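Notebook, social listening bench
Saturday, October 21, 2023

In on a weekend to rerun the sentiment scoring on the Ulico posts before Lev presents them. Coffee machine is off at the wall again. Writing this down as I go so I don't argue from memory on the call.
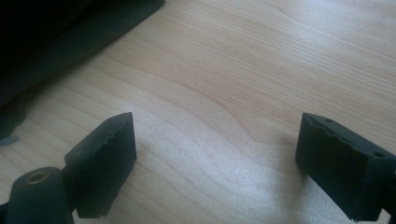
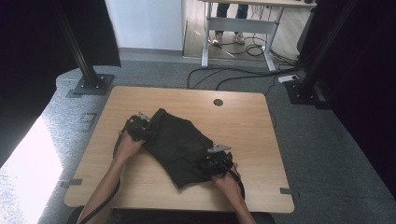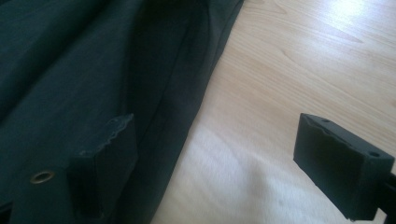
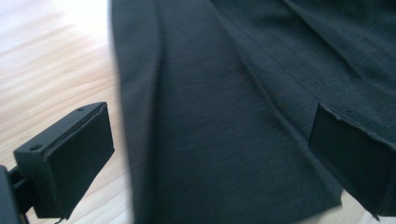
Dark cloth on the light wood table, grippers in all four.

What we were asked: does Ulico's social presence bring in buyers, and can the Gendier dashboard show it. What Ulico has been told so far, by their own agency, is that sentiment is up and that "engaged audiences convert." I have asked for the source of that second line twice and got a slide back both times.

The sample. Export is 3000 posts and comments mentioning the brand, pulled by Siham from the Gendier account with the default filters on. I don't like the default filters. They drop anything the tool thinks is spam, and it doesn't say how it decides. Asked Gendier support, who sent me the help page I had already quoted to them.

First pass was duplicates. 347 of the rows are the same giveaway text with a different friend tagged on the end. The dashboard scores every one of them as positive, because the text says "love" and has two hearts in it. Those people want a free jacket. I have no quarrel with that, but I won't call it brand affinity. Took them out and kept them in a separate tab so Lev can see what went.

Second pass was hand labeling. Dalal and I each read the same 311 comments without looking at the other's sheet. We disagreed on 75 of them. That is a lot for two people who sit next to each other and read the same guidelines, and it makes me wonder what a score to one decimal place is supposed to mean. Nearly all the disagreements were one of these:

- short replies to a customer service answer ("ok thanks", "sure"). Dalal marks neutral, I had been marking negative when the thread above was a complaint. She's probably right.
- sarcasm about shipping. "Great, another week." Tool says positive. Both of us say negative, except where I was tired.
- questions about sizing with a compliment attached. We never agreed on a rule.

Rule for next round, agreed with Dalal by text this morning: label the comment alone, then label it again with the thread open. Two columns. If they differ, keep both and don't average them. Averaging is how we got into this mess on the Kovalchuk job.

Third thing, and the one that bothers me most. The agency's chart lines up follower growth against web sales by month and both go up. So does email signups if you plot it. So does the number of stores carrying the brand, which Marleny found in ten minutes on their own press page. They added Ellow as a reseller in the same stretch. I can't see how anyone separates those with the data we have, and I'm not going to try to do it with a trend line.

Jad thinks I'm being too hard on it. His point is that the client doesn't need proof, they need something to steer by, and a bad instrument read the same way every month still tells you when something moves. I half agree. It only works if the instrument stays the same, though, and Gendier changed its model during the period without a note in the changelog. Siham spotted it: the same old posts, pulled again, come back with different scores. She has the two exports side by side. I'd like that to be the first slide, and I expect it to be the last one if I don't push.

Tried the response time idea while I was at it. The claim is that faster replies make people post nicer things afterward. On our rows you can't tell. Easy questions get quick answers and the ugly ones wait for somebody senior, so of course the quick threads look happier. You would need to hold some replies back on purpose, and I doubt Ulico will go for that. Marleny says ask anyway. Fine, I'll ask.

Things I do believe, after a morning of reading comments:

People complain about the returns form far more than anyone at Ulico seems to know. The complaints are specific, they name the step where it fails, and they need no scoring at all. Someone could fix the form on Monday.

The how-to-wash posts get saved and shared without any giveaway behind them. Small numbers, but they look like real people with a real question.

The brand's own hashtag is used mostly by the brand.

None of that comes off the dashboard. It came from reading, which the client could do for free.

To do:

Siham: pull the export again with filters off, same dates, and save the raw file before opening it in anything.
Dalal: write up the two-column labeling rule, one page, with the sizing question left open until we've all looked at it.
Lev: take "engaged audiences convert" out of the draft or put a source under it.
Me: email Gendier about the model change and ask for a version number. Ask Ulico for store-level sales, and about holding back replies.
Marleny: date of the Ellow deal, from somewhere better than the press page.

Labeling sheets are in the shared folder under Ulico, second version. The first version has my tired labels in it, so please leave it alone until I've marked which rows those are.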